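Folding bench, start-of-shift check, November
Filled in by Maribel Escobar, read over by Dean Nuttall

1. Base rail bolts: OK. I went along with the wrench twice, which is once more than the sheet asks for, but I sleep better.
2. Emergency stop, both arms: OK, and a nice firm click on each.
3. Gripper fingers: OK. Please wipe them before lunch too, friends!
4. Wrist cameras: OK after cleaning.
5. Disk space: OK, room for about 500 more episodes.

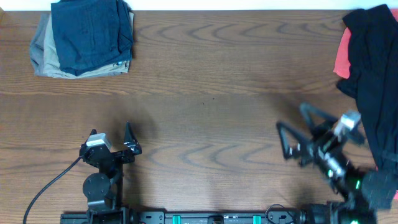 Cable routing gets a "watch" from me this time, and I'd like Alfie to have a look when he has a minute. Nothing is snagged, but we're asking these arms to reach a long way for each garment, and a tug in the middle of an episode spoils it for training. The one I mean is the black cable that sweeps over the tabletop beside the left arm, and I'd be so much happier with it tied back, well away from the folded stack.

6. Garment reset: OK. Shake everything out before it goes back in the heap, or the model only ever learns our creases.
7. Episode labels: 49 checked, 40 fine, the rest sent back to Nigel with my apologies.

Next check is due after the lunch break.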